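Automation in Practice, Handout 5
Notes on the open day at Davside, March 18, 2023

Read this before the site visit write-up is due. If you skipped the Saturday trip, read it twice.

1. What we went to see
The Stenudham bench is a two-arm setup for sorting and stacking toy building blocks. The talk ran 35 minutes and had 44 slides, most of them about grippers. Then we were let near the table, behind a line of tape, and everyone stopped taking notes.

Look at how the two arms share the mat. One has a blue block in its fingers, held at a slight tilt just above the paper. The other comes straight down on a green one. Each has its own side, and the middle stays mostly clear.

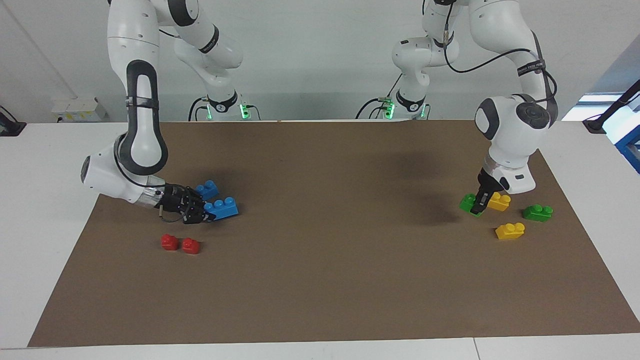
2. Things to think about
A tilted block is a small problem on the mat and a big one on top of a stack. Where would you fix it: at the grasp, in the wrist, or by setting the block down and trying again?

The Dorninico team quoted over 200 practice runs. Ask yourself what they counted as a run. I did ask, and got a very nice brochure.

3. For next week
One page on the tilt question. Bring the Bhutto reading, preferably opened.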